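Magazine > Golf > Short Game

We use cookies to keep this site running and to remember your preferences. Accept | Manage settings

My 16 worst chips, and the one lesson that finally stuck

I've been playing at Gorkisham for most of my adult life, and until this May I chipped like a man swatting a wasp. The yips, the shanks, the little stab that moves the ball four inches (I once hit it twice in one swing, which takes talent). So I booked a lesson with Neusa Coutinho, who charges $84 and doesn't let you touch a ball for the first half of it!

She had me stand with my feet practically together and toss balls underhand at a towel. Low toss, high toss, low toss. "Where are you looking?" she kept asking. At the towel, obviously. "So why do you look at your hands when you're holding a wedge?"

Well. I had no answer for that one.

Her whole idea is that you pick the landing spot first and leave the hole alone. I practiced it in the backyard every night with my old Plattner wedge, up to 16 balls at a time before the neighbor's dog started complaining, and then I took it to the Wodley, our two-day club event. The first morning I missed the green on the second hole, picked a brown patch of grass, and rolled it to tap-in range. I may have yelled.

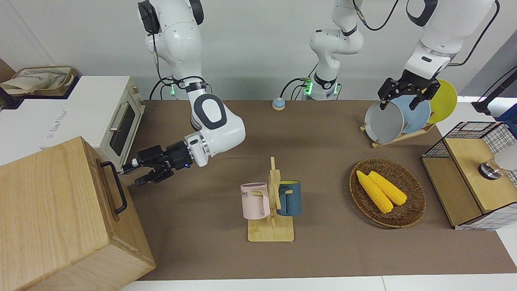
Ismael Sales thinks I'm giving the landing spot too much credit. He told me over lunch that narrowing my stance did most of the work, and that I'd chip just as well staring at the clouds. We tried it on the practice green afterward, and I skulled two straight into the bunker, so I'm sticking with Neusa.

I finished with an 84, my best score there in years, and I've already booked another lesson for bunker shots.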